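4.3 Running a tidy-up trial

Use this section to find out which chores Wekon can take over on your site. Picking up mixed items from a bin is supported. Folding, wiping and sorting by owner are not – leave those to people for now.

1. Clamp the bin to the table.
2. Place the items on the bin floor, spread out.
3. Set the trial length to 300 picks.
4. Press Start and stay outside the marked area.
5. Read the success rate on the Results page.

Note: A rate under 76 percent means the chore still needs a person nearby.

CAUTION: Do not reach into the bin until the arm has stopped and the status light is off.

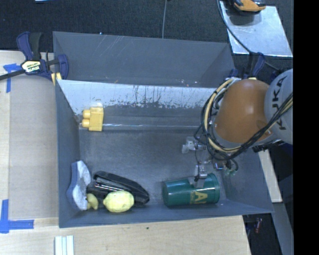

Figure 5. Gripper at a cup lying on its side.

Cups on their sides are harder to grip than blocks. If a pick fails twice, press Skip and log the item.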